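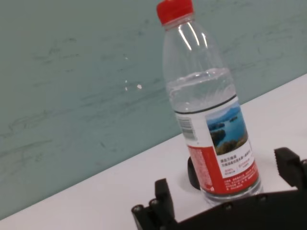
Step 1: Pick one awkward object and stick with it

Before you compare two grippers, choose a single test object and keep it for every run. I use a capped plastic water bottle, partly full, standing on a plain white tabletop. I love this object! It's clear, it's shiny, the walls give when you squeeze them, and the weight sits low. Foam blocks will make nearly any gripper look good. A bottle finds the weak spots in an afternoon.

Leave the label on. A wrist camera has an easier time with a printed label than with bare clear plastic, and you'll want to try grasps both on the label and above it.

Step 2: Mount the first gripper and set the camera

I started with the Merrick, then swapped to the Trallska on the same arm. Tighten the finger screws before you do anything else (I skipped this once and lost a whole set of runs to a wobbly finger). Point the wrist camera so that both fingertips and the base of the object are in view at the pre-grasp pose. A slanted view is fine -- you can correct for the angle in software, and twisting the bracket to get a level horizon usually hides a finger.

Save the camera settings to a file. Auto exposure will hunt on shiny plastic, so lock it.

Step 3: Write one approach and use it for both

In the Wusuvine controller, make a program called bottle_side:

open fingers fully
move to pre-grasp
move in at 20 percent speed
close to contact
wait 400 ms
lift
hold
lower and release

The 400 ms wait matters more than I expected. With no pause, the arm starts lifting while the plastic is still giving way under the fingers, and you end up measuring your timing.

Step 4: Find the lowest force that holds

Start low and go up in small steps until the bottle stays put through the lift and hold. Write that number down, then go 2 steps higher and look at the bottle. Are the walls buckling? The gap between "holds" and "crushes" is the most useful thing you'll learn about a gripper, and it's really fun to watch it change when you swap finger pads.

Step 5: Do the full set

Run 60 grasps per gripper. Log each one as held, slipped or tipped, with the fingertip height next to it. Put the bottle back by hand, and turn it a little each time so the label faces a different way.

Keep the cap tight, and keep a towel near the controller.

Step 6: Swap and repeat

Change the gripper, redo the tool offset, and load the same program. The Pretilside adapter plate fits both of mine, but check your cable slack at full wrist rotation before you press start.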